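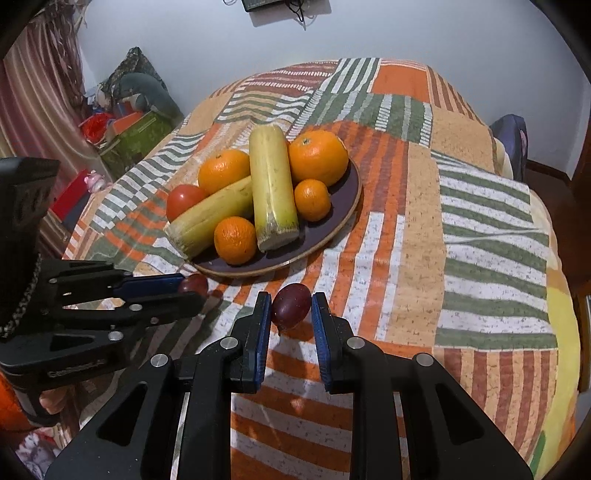

Item 1. Fruit plates for guest rooms. The meeting reviewed the standard plate as set out in the March housekeeping sheet. Heavy items go on first and small items last. The sample plate was accepted as to size and color, with the two large oranges toward the back and the mandarins nearer the front. It was noted that the cut end of one piece of sugarcane projects over the rim. Cane is to be trimmed to the width of the plate from now on. Grapes are to be added after the plate has been set down.

Home | Rooms | Dining | Minutes | Contact

Item 2. Placement. Plates are at present put on the bed cover in rooms with no side table. The laundry reported 11 covers sent out for juice stains since the last meeting. Two options were considered: a tray under the plate, or a folding stand. The stand offered by Kandeck does not fit between the bed and the wall in the narrow rooms. Agreed: trays in all rooms, patchwork covers to stay in use.

Item 3. Supply. Prasertsri will continue to deliver oranges, mandarins and tomatoes twice a week. The last delivery was 164 pieces, against an order of 207. The shortfall was in mandarins. A credit note has been requested. Cane will be bought peeled from Zandis for a trial period of 25 days. Kitchen to record the time saved and any drying at the cut ends.

Item 4. Tomatoes. A question was raised as to whether a tomato belongs on a fruit plate. Some guests leave it. No change for the present. Kitchen to note returns by item and report.

Item 5. Washing and storage. Grapes to be washed, drained and taken off the stem before plating. Mandarins with soft spots to be set aside for juice. Wrinkled skin alone is not a reason for rejection. Plates to be made up no earlier than two hours before check-in.

Item 6. Matters carried over. Labels for the cold room shelves, still open. Replacement of chipped plates, quote awaited.

Minutes approved for circulation to the kitchen and housekeeping, Modutham guest house, Thursday, October 24, 2019. Date of next meeting to be posted on the staff board.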